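Notes for week 4, Intro to Inventory and Storekeeping, Curkunby evening section. If you missed Monday, the short version is that stock records lie and we are going to spend the rest of the term finding out how much.

## Where we left off

Last week was reorder points. Most of you got the arithmetic and about half of you forgot lead time, so please redo problem 2 before you hand in the set. A reorder point with no lead time in it tells you to order more on the day you run out. Plenty of businesses run this way. They are not in the textbook, except as cautionary tales.

## Record accuracy

The *record* is what the system says you have. The *count* is what a person finds on the shelf. Record accuracy is the share of locations where the two agree, within whatever tolerance you set beforehand. Setting the tolerance afterward is called something else.

Worked case, the Veltley parts depot. They checked 100 locations and 86 matched. That is 86 percent, and the manager was pleased, right up until somebody asked which 14 didn't match. They were nearly all fast movers. The slow stuff agrees beautifully because it hasn't been touched in years.

So report accuracy by class:

- **A items**: few part numbers, most of the money. Tight tolerance, often zero.
- **B items**: the middle. A small tolerance is fine.
- **C items**: washers, labels, tape. Weigh them and move on with your life.

## Where errors come from

Theft gets the blame and deserves a modest share of it. The dull causes do more damage:

1. Receiving books the quantity on the packing slip without opening the carton.
2. A picker takes from the wrong location and the record for both is now off, in opposite directions.
3. Unit of measure. The supplier says "1" and means a box of 12. You say "1" and mean one.
4. Returns sit by the door for a week, physically present and officially nonexistent.

Cause 2 is worth a minute. Total stock across the building is still right, so the annual financial count sails through, and the auditors go home happy. Meanwhile the customer order fails because the location is short. A count that is fine for accounting can be useless for operations.
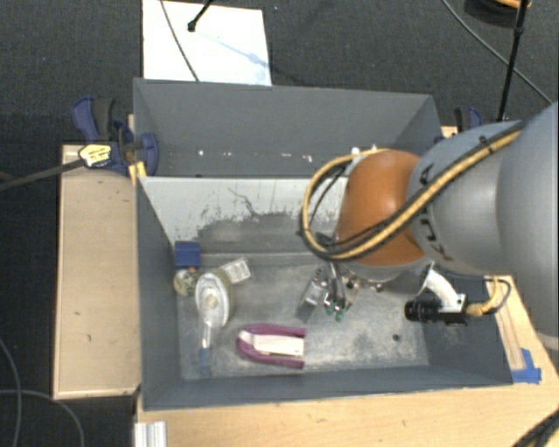

**Should we stop work in an area while it's being counted?**

Freeze the transactions for that location only, count it, post the result, and release it. Closing the whole building is for annual counts and for people who enjoy paying overtime.

## Cycle counting

A cycle count replaces the one dreadful weekend in August with a little counting every day. A items come up often, C items once a year if they're lucky. The usual schedule has A items counted 4 times as often as C items, though Rukhsana Bukhari's chapter in the reader argues for counting by activity instead, and I think she has the better of it.

The point that gets lost: fixing the number is the small half of the job. If you adjust the record and walk away, you'll be adjusting it again next month. Write down the cause every time. "Unknown" is allowed, but if it's your most common entry, you have a typing hobby and no cycle count program.

Honik is the case for next week. They had around 114 adjustments in one month, all posted by the same clerk and all coded "misc." Read it with cause 3 in mind and bring a theory.

## For next time

- Read the Honik case and the Bhutto handout on blind counts (a counter who can see the expected number tends to find it).
- Problem set, all parts, including 2. Especially 2.
- Calculators yes, phones no. The phone calculator is still a phone.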